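What the second line of the quote leaves out

Budgeting for a first robot project, from the hand tools to the hours

2022-02-22

Most small firms that ask for a price on a robot get one within a few days. It covers the arm, the gripper, a controller and delivery. What it rarely covers is the stage before the arm does any useful work, when people have to show the task by hand, over and over, so that there is something for the software to learn from. At Skusex, which fits out offices and clears them again at the end of a lease, that stage became the largest part of the first year's spending.

The company began planning in November. Its idea was modest: a machine that could clear and reset desks between tenants, picking up the small things people leave behind and putting back the things that belong there. The first quote, from a supplier called Flakeven, was for a complete cell with a fixed arm. It was a fair price for a factory. Skusex has no factory, and its work moves from one building to the next.

The planning team went back and split the job into two purchases. Hand-held grippers would come first and be used by staff in ordinary rooms. The arm would be bought later, and only if the recordings were good enough to justify it.

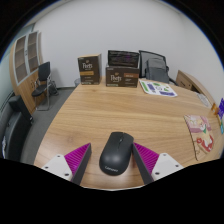
Hand-held tools cost far less than an arm, and that makes it easy to buy too few. Skusex ordered one at 1394 pounds and had a second on order before the first month was out. The price included the fingers but no spare pads. The ribbed magenta facings on the fingers are the part that meets the object, whether that is a computer mouse on a table or a snack bag lying further along, and the firm now treats them as a consumable with a line of their own. A set costs 59 pounds. Anyone drawing up a budget should ask for that figure at the start, along with the delivery time.

Storage was missed as well. Each session leaves a large amount of video, and it has to be kept somewhere, backed up and labelled. Skusex put 554 pounds into drives and thought that would last the year. It lasted until spring planning began, and the firm has since moved to a monthly arrangement with Alemneh, a data handling company that also checks the recordings and sends back the ones that can't be used.

Then there are the hours. A person holding the tool is a person who isn't doing their normal job, and Skusex first entered this as nothing at all, on the grounds that the wages were being paid anyway. The finance side objected, and was right to. The target for the first stage was 2852 recorded attempts. Setting out the objects takes time, and so does putting them back for the next go.
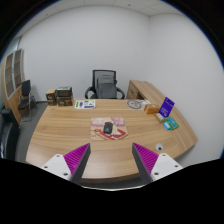 Rooms are the cost that people outside the trade find hardest to believe in. A meeting room used for recording can't be let or booked, and a bench in a store room is a poor stand-in for it. If the machine is meant to work in offices, the practice has to include what offices have in them. A curved desk with a round cable grommet in the top, boxes towards the back and a mesh-backed chair behind it asks more of the person with the gripper than a bare bench would. Skusex now prices each room by the half day at its normal letting rate, even when the room is its own.

The objects themselves cost next to nothing. The firm set aside a small sum for mouse mats, cups and stationery and has barely touched it.

As for the arm, it has not been ordered. The current favourite is a wheeled unit from Plirus, offered on a twelve-month lease with service included. Buying outright would be cheaper over three years, but the firm doesn't want to own a machine before it knows which jobs it will do well. The lease has a break clause at six months. Skusex asked for one at three and was turned down.

Insurance is still open. The present policy covers staff using hand tools in a client's building and says nothing clear about a machine moving on its own. The broker has asked for a written description of the work and the weight of the unit, and a price is expected before the lease is signed.

Firms starting from the same place could do worse than copy the order in which Skusex now lists its costs: staff hours, rooms, data, hand tools and spares, then the arm. The old spreadsheet had them the other way up.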